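Farndale Robotics Club: The Spring Gallery

Welcome to the club page, updated for the first time since the old one stopped loading. The page used to be run by Birger Boström, who graduated and took the password with him. We have a new password. It is written on the whiteboard, which should tell you how seriously to take our security.

For anyone new: we are a student club that meets after last period in Room 2, and this year's project is called Clistden. The job is to get two arms to unload a dish rack without a human stepping in. We picked it in the fall because it sounded easy. Selina Hubmann wanted to do laundry and was voted down on the grounds that laundry was too hard, and she has brought this up at every meeting.

Most of what follows has no picture to go with it yet, because Kvido Šimek still has the rest on a card he says is in his other jacket. The captions are up so the people who were there can remember it fondly, or at all.

1. The vote
Clotilde Royer reading out the project ideas. Dish rack got the most hands. A robot that plays the trombone came second and will be back next year.

2. The first schedule
It ran to one page and had us finished by winter break. We have kept it for the humor section of the yearbook.

3. Parts day
Every screw we own, sorted into muffin tins by Leonidas Alexiou. They stayed sorted until lunch.

4. The Padholm Open, practice round
Our first public outing, with foam blocks in place of dishes. We scored 321 out of a possible 788, and a judge told us our documentation was "very long." We're counting that as praise. The team from Chatzigeorgiou scored higher and also had matching shirts.

5. The Padholm Open, second round
Score: 349. Please note the improvement. Our parents did.

6. Shirts
We now have shirts. The club name is spelled right on the front.

7. The Great Renaming
Selina going through the code to replace every variable called "thing." There was a thing, a thing2 and a thingFinal, and thingFinal was the oldest. Leonidas says he doesn't know who wrote it. The log says Leonidas.

8. Bowl week
We moved on from foam to actual tableware in April. Foam is very forgiving and had given us a high opinion of ourselves.

9 and 10. Two from the bowl sessions
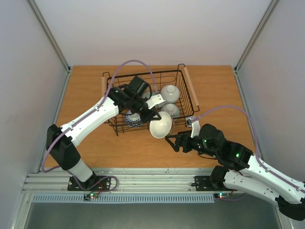
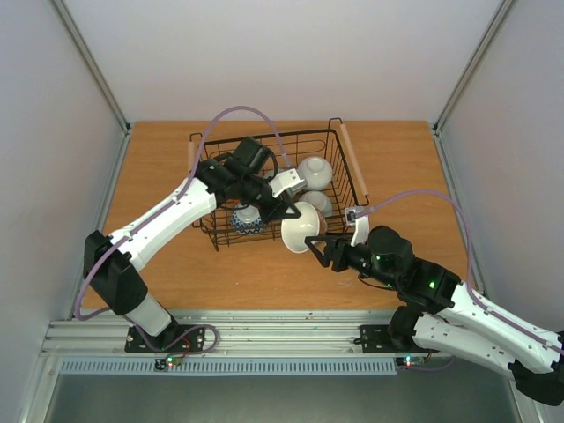
What we spent most of bowl week arguing about was whose turn it is. Each arm runs its own program, and until this spring the two programs had roughly the relationship of siblings in the back seat. Clotilde's fix is a token that gets passed back and forth: the arm with the token may close its gripper, and the other one may approach but has to keep its fingers open. In the first of the two pictures the left arm has the white bowl, tipped on its side in front of the wire basket, and the right gripper is pointed at it with open fingers, not touching. In the second it's the right gripper that has hold of a white bowl. Kvido wants the token to be a real object we can hold up at meetings, to be used on Selina and Leonidas. The motion passed — Leonidas abstained, at length.

11. The snack table
Better attended than the code review. We have since moved the code review to the snack table, and now people come to both and get crumbs in the keyboard.

12. Code review, relocated
Clotilde explaining the token for the third time. The drawing of the two arms on the whiteboard is hers. The mustaches were added later.

Still to come: the end-of-year demo in the cafeteria, where the lunch staff have kindly offered us a whole tray of bowls and asked for the same tray back. Families are welcome. Selina will be collecting signatures for laundry by the door.

If you're in any of these and want a copy, ask Kvido. If you're in any of these and want it taken down, also ask Kvido, but bring his jacket.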